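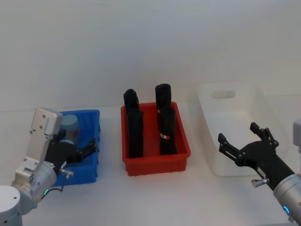 Plastic bins on the tabletop, Clakum room

CLAKUM ROOM, MONTHLY SAFETY CHECK
Filled in by: Nadhirah Liem
Month: July
Please write OK, Fix or N/A, and always a comment if it is Fix.

1. Exit door opens fully from inside
OK. It closes a little slow but it latches.

2. Path to exit is clear, minimum 90 cm
Fix. Two chairs were standing in the path behind the door. I moved them, but they were there in June also. Please can the evening group put them back at the wall.

3. Fire extinguisher, tag and pin
OK. Needle is in the green part.

4. Power boards and cords
Fix. The grey cord near the window has a cut in the cover, about 5 cm from the plug. I put tape with "do not use" and brought it to the Devon office. Needs a new one, not a repair.

5. Bins and storage
OK. Labels for the shelf are ordered from Detano, not yet arrived.

6. First aid kit
Fix. Eye wash is past its date. Small bandages are almost finished.

7. Lights and emergency light
OK. I held the test button until the lamp came on.

8. Floor
OK. Colour of the edge tape at the step is faded, to watch next month.

Items 4 and 6 passed to Vasiliauskas for ordering. Item 2 to be checked again at 5 pm, after the group is finished.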